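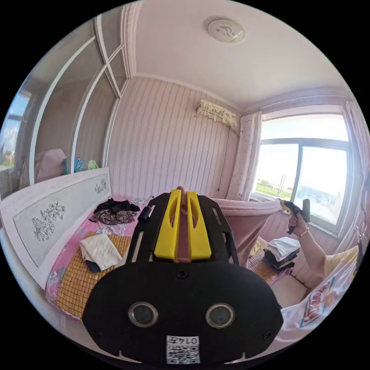

About Brastis

Brastis is a small automation company in Rolstead. We make software that teaches robot arms to handle clothes, towels and bedding, and we gather the recordings that the software learns from. Eight people work here.

Most of our recording is done in ordinary bedrooms. Our staff sort and fold with hand-held grippers, and the movement of the fingers is saved along with the view from the tool. A robot arm with the same kind of fingers later learns from those recordings. Our folding software is called Magesa. Its first customer was Liltow, a linen hire firm, which used it on one arm at the end of a packing line.

In June that arm trapped a packer's hand. People who look us up usually want to know about this first, so the account is kept on this page.

What happened at Liltow

The arm was folding hooded robes. It had picked up the edge of a hood and should have let go once the fold was made. The fingers stayed shut and kept tightening. A packer reached in to free the cloth, the arm started its next movement, and her hand was held between the robe and the table edge. A colleague pressed the stop button. She had bruising to two fingers and was back at work the following week. We stopped Magesa at Liltow the same afternoon and it has not run there since.

Two things were wrong. The first was ours alone. On some of our hand-held grippers the finger width was being read as wider than it was. The fault was in the set-up routine, which took its zero point from whatever position the fingers were in when the tool was switched on. If they were already holding cloth, the zero was wrong for the whole session. Magesa learned from those sessions that fingers closed on thick fabric were still partly open, so it went on closing them.

The second was the guard. The arm had a light curtain on the front of the table but none on the side where finished work was taken off. Liltow had asked about the side during installation and we said the arm moved slowly enough. We should not have said that. The arm was slow, but the grip force had never been limited separately, and a slow arm can still hold a hand against a table.

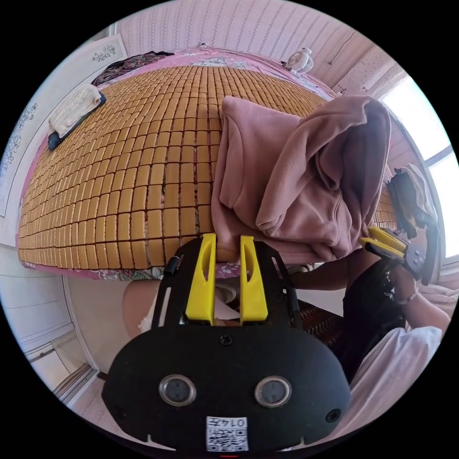 Thick and fluffy items were the worst affected. With a thin shirt the error made little difference, as the fingers meet almost fully either way. With fleece, towels and anything with a hood it was enough to spoil the session. We went through all 535 recordings by hand and removed 347 of them. Some of those were probably sound, but we could not show it, so they went as well.

The whole set is being recorded again in 13 homes. It is slow work and has put Magesa back by the best part of a year.

What we do differently now

The fingers must be opened fully and closed on nothing before a session can start. The tool will not record until it has seen both positions.

Finger width is checked again at the end. If the two readings disagree, the session is rejected on the spot and done again.

Every tool has its own number, and that number is stored with each recording. Before June we could not always tell which tool a bad session had come from.

Grip force on the robot arm is limited in the arm's own controller, where our software cannot change it.

We no longer install an arm with an open side. If the customer's table will not take a full guard, we turn the job down. We have done this once so far.

Working with us

We are not selling Magesa at present. We do take on recording work for other firms that handle fabric, and we will send our set-up checks to anyone who uses similar tools, free of charge. If you have a fault of your own that sounds like ours, please write to us.

Page last changed Aug 24, 2020

Search this site Enter keywords Go

Comments (4)

foldingtable: We had the same zero problem on a different make of gripper. Ours drifted over the day as well, so a check at both ends might not catch everything. Worth doing one in the middle of long sessions.

Brastis: Thank you. Sessions are kept short at the moment but we will look at this.

linenroom2: Did the packer get any say in the new guard? In our place the people on the line are asked last.

Brastis: Yes. She and two others from the packing line went through the drawings with us, and the take-off side was moved because of what they said.

Contact us | Brastis, Rolstead | © Brastis, all rights reserved | Back to top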